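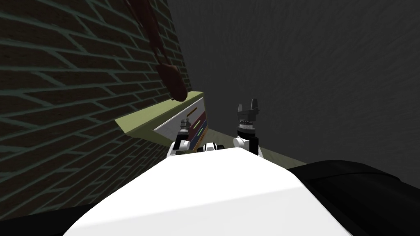

*Page last changed: April, by Ok-hee Do*

## 4. Setting up the runway lighting and playback

This section covers the Flitel playback unit and the Coltar dimmer rack for a seated fashion show. It assumes the seating plan is signed off. If you have been told it is "nearly" signed off, stop and go back to section 3.

### 4.1 Before you plug anything in

1. Get the running order from the stylist in writing. A running order given over the phone will change, and you will be blamed for the old one.
2. Check the number of looks against the cue list. The default template has 13 cues, a figure that suits very few collections.
3. Put the dimmer rack on its own supply. The steamers backstage must not share it.

> **Caution:** The Coltar brochure says the rack can sit under front-row benches. Keep it out from under seating, whatever the brochure says. The vents are on top.

### 4.2 Loading the cues

1. Switch on the playback unit and wait for the steady green light.
2. Choose **Show > New > Runway**.
3. Set the walk time per model. The unit offers 9 seconds, which might do for a short salon floor with flat shoes. Time a real walk, in the real shoes, and enter that.
4. Load the music as one file. Separate tracks are supposed to join without a gap. We have yet to hear it.
5. Save to slot 2. Slot 1 is overwritten whenever the unit restarts.

**Note:** "Auto Mood" picks light colours from the fabric swatches you scan in. Kimutai Swai tried it on the Salminen knitwear and got a green wash over a cream coat. Leave it off unless the designer insists – and then ask them to watch a full run with it on.

### 4.3 Light levels

1. Set the centre line to 700 lux, measured at chest height.
2. Walk the full length with the meter. Ignore the reading on the unit's own screen, as it shows what was asked for and has no means of knowing what arrived.
3. Have someone in a black garment stand at the turn. If you can't make out the seams from the photographers' riser, raise the side lamps before touching the front ones.

> **Caution:** Do not use the Clenodus haze setting with silk or anything on loan. The maker calls the fluid residue-free. Test it on a scrap and decide for yourself.

Lock the panel once the levels are set, and keep the key on you until the last look is off.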